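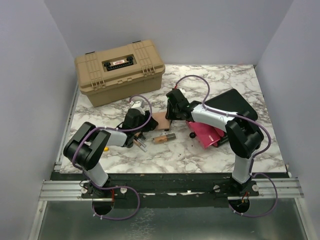
Bimanual cell, fixed camera view: toolbox at back left, wooden board between the grippers.

Zavollow Teleoperation Working Group
Minutes of meeting, 2021-11-10

Present: Teresa Sowa (chair), Yannick Chevalier, Ngọc Dương, Eugénie Poulain (minutes)
Apologies: Armelle Gautier

1. Minutes of the previous meeting

Approved with one correction. Under item 4, "leader arm" should read "follower arm" in the second sentence. Yannick to reissue.

2. Status of demonstrations

Ngọc reported 986 demonstrations on the server, all recorded by remote control on the bimanual cell. Of these, 69 are flagged for review. Most of the flags are for long idle periods at the start, where the operator had started recording before taking hold of the leader handles. A smaller group is flagged for dropped packets on the right arm stream.

Teresa asked whether the idle periods could be trimmed automatically. Ngọc said yes for the start of an episode, using a joint velocity threshold. She does not want to trim the end the same way. Operators often hold still for a second or two before releasing an object, and a threshold would remove the release.

Agreed: automatic trim at the start only. Raw files to be kept.

3. Task definition, tabletop objects

Discussion of how tightly the starting layout should be fixed. The current instruction sheet gives a position for the toolbox and leaves the small objects to the operator. Yannick's view is that operators drift toward layouts they find easy, with everything placed between the two grippers. He would like the starting position drawn from a printed list before each episode.

Eugénie noted that the flat board and the cylinder cause most of the failed grasps in her sessions. The cylinder rolls when approached from the side. Operators who come down from above with the fingers across its axis have less trouble. The sheet says nothing on this.

Teresa did not want the sheet to prescribe a grasp. The policy should see more than one approach, including recoveries. After discussion it was agreed to add a note that a failed first grasp may be retried within the same episode, up to two times, and that the episode is then kept.

Toolbox stays at the back left for the current series. Moving it is deferred until the March series.

4. Hand guiding compared with remote control

Yannick presented the small comparison requested last time. He recorded 33 episodes by hand guiding, with the arms in gravity compensation, and the same number by remote control.

Hand guiding gave smoother paths near contact. Two problems were noted. The operator's hands and sleeves block the wrist cameras for much of the episode, so the images differ from what the policy will see when it runs. Guiding both arms at once is also tiring, and one operator tended to move them in turn.

Ngọc asked if the guided paths could be replayed without the operator and the images recorded during replay. Yannick has tried this. Replay works for free motion but drifts out of step with the objects once anything has been pushed or has rolled.

Agreed: remote control remains the method for the main set. Hand guiding may be used for setting waypoints and for checking reach. No further comparison needed for now.

5. Latency

The link between the leader handles and the arms was measured after the Hemska software update. Median delay is unchanged. There are occasional spikes of almost 200 ms, seen only when camera logging and the viewer run on the same machine. Operators describe it as the gripper closing late.

Ngọc proposes moving the viewer to the second workstation. Agreed. If spikes continue, Yannick will contact Vundis about the network card driver.

6. Cable routing

Brief item. Eugénie asked that the slack in the arm cables be checked at full wrist rotation before each session and that the check be added to the start-up list. Agreed without discussion.

7. Any other business

Collet has asked for a sample of episodes in the shared format. Teresa will confirm which fields can be released. Nothing to be sent before then.

Actions

Yannick: reissue previous minutes; draft list of starting layouts.
Ngọc: start trim script; move viewer to second workstation.
Eugénie: revise instruction sheet (retries); add cable check to start-up list.
Teresa: reply to Collet; brief Armelle on item 4.

Next meeting: date to be set by email once Armelle is back.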